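Budgeting for a second arm — what would you cut?
Forum: Small Labs and Workshops > Buying and Planning

hobnail_44
12 July 2022
Right, I've got to hand in a shopping list by August and I keep going round in circles, so I'm throwing it open. We do kitchen tasks, mostly moving a pan and a plate about on a gas hob. One arm at the moment. I've been told I can have 2,000 for the year on top of the arm itself, which comes out of a different pot.

Rimetti have quoted me 327 for a spare set of fingers and a wrist camera mount. Noltel want 200 for the mount alone, fingers extra, and they haven't told me how much extra. I'm leaning Rimetti but I'd love to hear from anyone who's lived with either.

pebbledash
Are you buying for the job you've got or the job you'd like? Last year I bought a wide gripper because I thought we'd be lifting casserole pots. We never did! It's still in its box. What's your worktop like, and how much room is there round the burners?

hobnail_44
Fair question. Stone worktop, black glass hob, wall straight behind it. Room's all right at the front, tighter at the back.
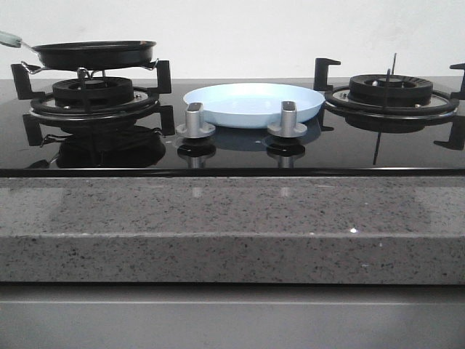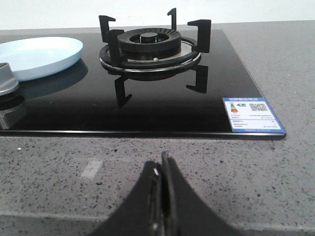
So the things I have to reach for are a small frying pan, a light blue plate and the knobs. I don't need anything wide for that, I don't think. What I do need is spares, and I'd rather not wait three weeks for them again.

tinsnips
I'd put the money into lighting and something for the shine before I bought a single finger. Glass like that gives you a second, upside-down copy of every pan support and our depth readings went daft on a hob very like it. A couple of soft lamps and a bit of matt film for practice runs — cheap as chips next to a camera mount.

pebbledash
Don't agree about the film. If the real job is on shiny glass, you want to practise on shiny glass. Otherwise you've paid for a setup that only works on your own bench. Lamps, yes.

tinsnips
I did say practice runs. But fine, lamps first and argue about film later.

oatcake_dan
We've got the Prasine mount on ours and I'd buy it again, though the cable that comes with it is too short, so add one to your list. For fingers we just print our own. Do you have a printer? That's most of your 327 saved.

hobnail_44
No printer, and I'd have to ask for one, which is a whole other form (don't get me started). Good tip on the cable though, I hadn't put down any cables at all. Has anybody had spares off Magyar? They're the only ones who say they keep stock.

oatcake_dan
Twice. Came quickly both times, one bag was missing its screws. Keep some cash back for that sort of thing, you'll spend it on bits.

hobnail_44
OK, so lamps, longer cable, two sets of fingers and a lump left over for bits. I'll ring Noltel again in the morning and get a proper price out of them, then post the list up before I send it in.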